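Section 4: Adding volumes and setting up your shelf list

Last changed 7th June. If your printout has the old blue menu in it, bin it.

Covers getting a new manga or comic series into Wavness, putting volumes under it, and fixing the usual messes. You need an editor login. Reader logins can rate and make lists but can't touch the records.

4.1 Before you start

Have the book in your hand. Not a store listing, not a fan wiki. The book.

Have ready:
- ISBN off the back cover
- volume number off the spine (omnibus editions, see 4.4)
- publisher and imprint off the copyright page
- reading direction

Note: Wavness logs you out after a long idle and does not keep the half-filled form. Save early.

4.2 Adding a series

1. Log in, go to Records, then Series, then New.
2. Search the title first. Search the original title too, and any title it was sold under before. Half the duplicates we clean up are one series entered under two names.
3. Nothing found? Press Create. If something close comes up, open it and check the creator before you do anything else.
4. Type the English title as it's printed on volume 1. No all caps, even if the cover is all caps.
5. Put every other title in Alternate Titles, one per line. Commas break it.
6. Creator. Story and art go in seperate boxes. Same person for both, fill in both.
7. Status: Ongoing, Complete, Hiatus or Dropped by Publisher. Go by the English edition. The original run has its own box further down.
8. Demographic and genre tags. Five tags at most. Pick from the list, don't make new ones.
9. Save as Draft.

Caution: do not press Publish on a series with zero volumes. It shows up on the front page as an empty record and people start rating it.

Description box: two or three sentences in your own words. No back cover copy pasted in. No spoilers past the first volume. If you haven't read it, leave the box blank and tag the record "needs blurb". 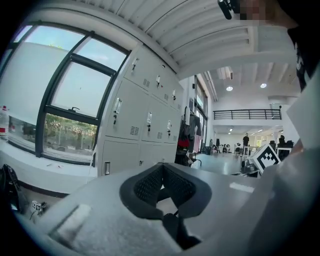

Draft records stay visible to editors only, and they stay drafts until somebody adds at least one volume. Old drafts get swept every October. Anything with no volume attached by then is gone, so don't park ideas in there.

4.3 Adding volumes

1. Open the series record, Volumes tab, Add Volume.
2. Scan or type the ISBN. 13 digits, no dashes.
3. Wait for the lookup. Green bar means found. Gray bar means type it yourself.
4. Check the volume number anyway. The lookup gets it wrong on box sets and on anything with a subtitle.
5. Release date: first printing, not the printing you're holding.
6. Page count from the last numbered page.
7. Cover upload. Front only, straight on, no glare, no library sticker.
8. Set Reading Direction. Default is right to left. Change it for Western comics and for flipped editions.
9. Save. Next volume.

Note: long series, use Batch Add (little stack icon next to Add Volume). It takes up to 100 volumes in one go. Over that it hangs and you have to close the tab. Our 101-volume one had to be done in two batches, which is how we found out.

Batch Add does not fill in reading direction. Check the first and the last volume after it finishes.

4.4 Omnibus, deluxe and box sets

Omnibus: add as a new Edition under the same series. NOT a new series. Then in Contains, list the original volume numbers as a range, 1-3.

Deluxe: same thing. Hardcover is a format, goes in Format.

Box set: no volume record at all. Add the single volumes, then put the box ISBN in Notes.

If the omnibus has chapters the singles never had, write "extra chapters" in Notes and leave the range alone. Don't put decimals in the range. 3.5 gets read as 35. 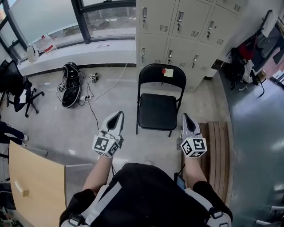

Catalog Desk, Gidville Comics & Manga Reading Library

4.5 Shelf codes

Every volume we own gets a shelf code. Goes in Local Data, bottom of the volume form, scroll all the way down.

Format: two letters, dash, number. First letter is the section, second is the first letter of the English title.

M = manga
C = comics
W = webcomic in print
K = kids, any origin

The number comes from the system. Press Assign. Don't type one in. Record 587 has been in there twice since a hand-typed code and the two still swap holds now and then.

To print the label:
1. Tick the volume.
2. Actions, Print Label.
3. Choose the Marchuk printer. The other one on the list is unplugged.
4. One label at a time until you see it's lined up, then the rest.

Spine, bottom edge. If the volume number is printed down there, go right above it.

Caution: changing a title after the label is printed does not change the code. Leave the old code unless the first letter is wrong.

4.6 Merging duplicates

1. Open the record you want to KEEP.
2. Tools, Merge Into This.
3. Paste the record number of the bad one. Number only, no link.
4. Look at the preview. Ratings and list entries should move over. Reviews move too but lose there date.
5. Confirm.

No undo. If you merged the wrong way around, stop, don't edit anything, write to the catalog desk with both record numbers. We can pull it from the nightly copy as long as nobody saved over it.

Don't merge a spin-off into its parent. Use Related Series, pick Spin-off, done. Same for a one-shot that later got a full run: keep both, link as Prequel or Pilot.

4.7 Common errors

"ISBN in use": the volume is already there, often under another edition. Search the ISBN from the main search box.

"Cover rejected": file too big or wrong type. JPG or PNG only.

Volumes in the wrong order: somebody typed "Vol. 2" in the number box. Digits only. Fix it and press Re-sort.

Series vanished from search: it went back to Draft. Happens when the last volume gets deleted. Add one, publish again.

Record count looks off: the front page says 1,314 series and the export says less. The export leaves out drafts. Fine.

4.8 Importing a list from Brestgate

Only for lists shared by the Brestgate group. See Section 5 for the file layout. Import to Draft first, always, then check titles against ours before you publish any of it.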